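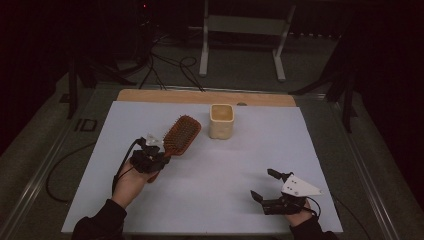
3. Setting up your Brakow feeder (the part I got wrong twice)

OK, so your starter is alive and you want it fed on a schedule. Grab a drink, you'll need 11 minutes or so.

1. Unscrew the lid and pull out the paper tab. Mine was tucked way down under the spring!
2. Fill the flour hopper up to the line and stop there. I went over once and it jammed overnight.
3. Hold Set until the light blinks, then pick your feeding gap. I use the long one in November, when my kitchen gets chilly.

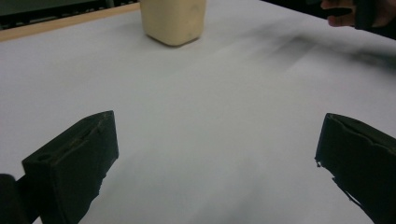

Cream container on the white work surface.

Note: if you bought the older Luvalside model, the Set button is on the bottom, and you have to hold it a good bit longer (I count to nine).

4. Pour water into the side tank and press Start. You'll hear a click, then a hum.

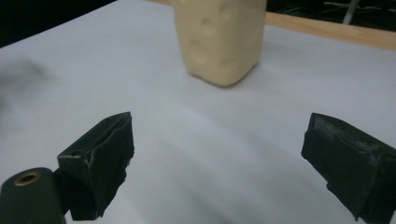 5. Let it run one full cycle before you add any starter. I dump whatever comes out of that first one.

Caution: unplug it before you reach into the hopper. The paddle can still turn with the lid off.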